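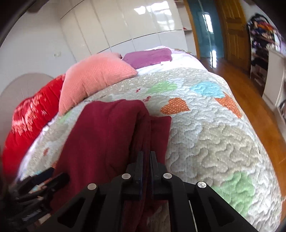

*Heart quilt and pillows, Tangen guest bedroom*

## Bedding progress, November

The Tangen bedroom is coming together, and I'm so happy with it! The quilt with the appliquéd hearts is on, the pillows are at the head of the bed, and the dark red cloth is on top. Meifang Yan wants two more rooms done in the same spirit (bright colors, soft textures, nothing too matched).
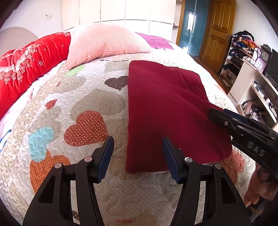 **Sugeng Saragih**

I love the pink and magenta against the long red bolster with its white flowers. The white wardrobe stays. Still to do:

- wash covers for the next three beds
- pick a lamp with Qianru Qin on Saturday
- send Pranel the receipts for seven pillowcases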